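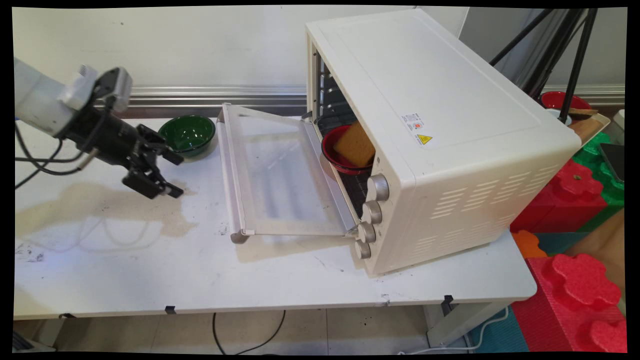 Figure 2. Countertop toaster oven with the door folded down and the wire rack in place.

3.2 Appliance use and standby draw in small kitchens

Household surveys tend to treat the kitchen as a single load. Refrigerators are metered on their own in many studies, and ranges sometimes are, but smaller appliances are usually folded into a category called "other." Akbulut and Keskin argued that this hides most of the variation between renters, who often cook without a full-size oven. Our data support that view for the Zoltside apartments, where the units were built with a two-burner cooktop and no oven at all.

We placed plug meters in 24 apartments and left them in place through the end of July. Each household received meters for the toaster oven or similar heating appliance, the kettle, the microwave, and one outlet of the household's choosing. One household withdrew when the tenants moved out, which left 23 for analysis. Readings were stored at one-minute intervals and collected in person by Altıntaş, since the wireless link in the east building was unreliable.

Toaster ovens (see Figure 2 for the general type) were used in short sessions clustered in the early evening. The typical session was a reheating task. Longer sessions, which we take to be baking or roasting, were less common and came mostly from households with children. Several respondents told us that they avoided the toaster oven in hot weather because the apartment had only one window that opened. We did not ask about this directly, and it should be added to the next version of the interview guide.

Preheating was a larger share of use than we expected. In 15 households the appliance was switched on well before food went in, judging by the diary entries, and in a few the preheating time was longer than the cooking time. Diaries were kept by hand and are uneven. Some people wrote down every slice of toast and others stopped after the first week -- we kept both kinds but used only the complete ones for timing.

Standby draw was small for appliances with mechanical dials and higher for those with a lit display. It did not differ by building. Microwaves accounted for most of the standby total, mainly through the clock. When we asked tenants whether they unplugged anything between uses, the answer was usually the kettle, and the reason given was counter space and not cost.

Two limits should be noted. The plug meters cannot separate two devices sharing a power strip, and at least one household at Zoltside used a strip for the kettle and toaster oven together. We assigned those readings by hand from the shape of the load curve. Also, the Damura site, which Kılıçarslan and Akgül describe in their earlier report, has older wiring and larger kitchens, so the comparison in Section 4 covers session length only.

Contact: Chiriac Housing and Energy Group | Copyright the authors | Back to top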